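About Us

Trorkmont is a small football website about players who change clubs. We write about transfers, loans and contracts, mostly in the lower divisions, where the big newspapers do not look so often.

The site was started by Dwayne Esposito, who was a youth goalkeeper at Kalus until a knee injury. At first it was only a list of loan players which he sent to his friends by e-mail. Last season we published 147 transfer reports, and in the busy weeks of the window we receive up to 200 messages a day from readers.

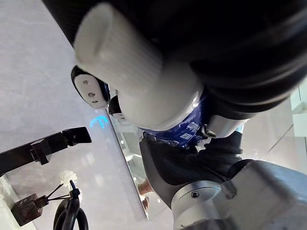
How we work

We publish a transfer only when two sources confirm it, and one of them must be a club or the agent of the player. If we made a mistake, we correct it on the same page and we write what was wrong. We do not take money from agents.

Our reports have the fee, the length of the contract and, for loans, if there is an option to buy. When the fee is not known, we leave the field open.

Our partners

The match statistics on our player pages come from Grokis. With Escobedo we make a monthly podcast in English and Spanish, and the next episode in March will be about goalkeepers on short loans.
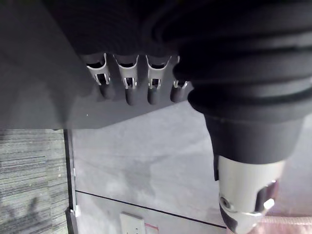 Row of silver metal clips on a dark gray panel

Write to us

Do you know about a transfer in your local club? Please use the contact form and tell us how you know it. We read all messages, but during the window the answer can take a few days.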